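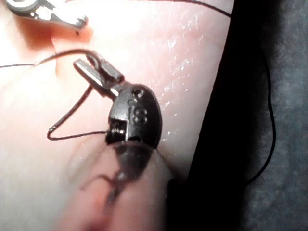
I've been through a few suture practice pads by now, and the Livomness is the first one I'd buy twice. The surface is smooth with a little bit of shine to it, and it has enough give that you can work on your angles without feeling like you're sewing a doormat (looking at you, Rewi!). I practiced on mine for 8 evenings and the edges of the cut still hold a stitch. 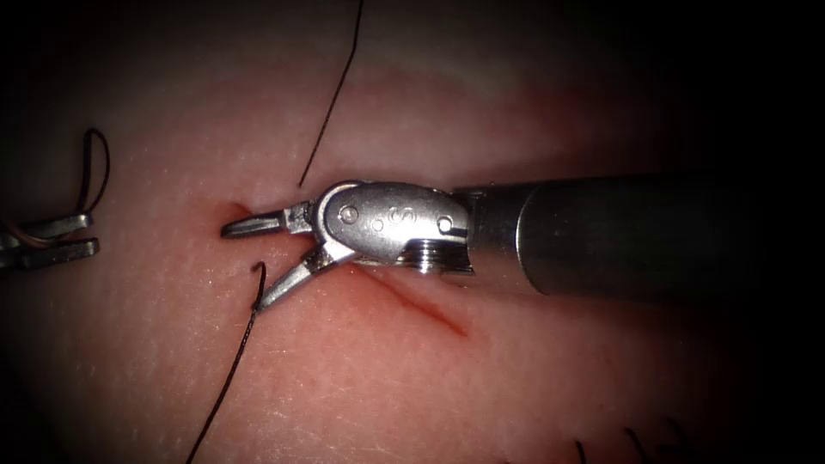 Dark thread is what I'd go with, it's so much easier to follow against the pink. My study partner Rosaire MacPherson likes a firmer pad and sticks with her Brornance, so try both if you can. My gripes: the instruction leaflet is useless, and mine took 2 weeks to get here from Lovov. Still, I already have another one in my cart for December!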